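Cultmont Forums > Music Talk > Rappers and money

Thread: Are those net worth numbers worth anything?

vurelfan63
April 16, 2020

Hi all, long-time reader, and I finally made an account because this has been bugging me! I was reading up on Daher (still my favorite producer, fight me) and one site says he's worth $2 million while another says $5 million. Same week, same photo, same bio practically word for word. Do any of these pages know what they're talking about, or are they all copying each other? 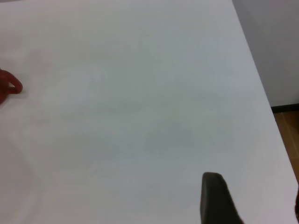
Reply 1: slowjam_attic

Welcome aboard! They copy each other, I'm afraid. I used to do the books for a little label, and a stranger could never have guessed what our artists had in the bank (some of them couldn't either, bless them). Advances get paid back, managers take their cut, and then taxes come along in June or whenever the extension runs out.

Reply 2: pedeo_on_repeat

I'm going to disagree a bit, with love. Take Pedeo: the tour grosses get reported, the sneaker deal was in the press, and you can look up what a house sold for. Add it up and you have a decent floor, I think. I keep a spreadsheet of this stuff, 1,027 rows now, and yes, my family teases me.

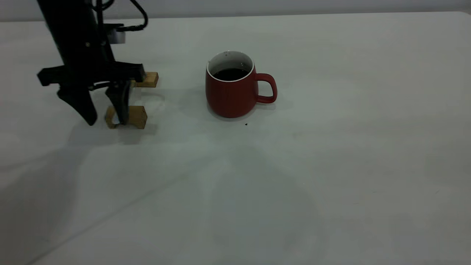

And the floor is all I'd claim for it, mind you. I wouldn't put a figure on what he spends.

Reply 3: slowjam_attic

But a gross is what the tickets brought in! Crew, trucks, and the venue all get fed before he does. Lovely spreadsheet, though, I'd love a peek.

Reply 4: vurelfan63

Thank you both, this is so much friendlier than I expected. Pedeo fan, does your sheet have Vurel in it?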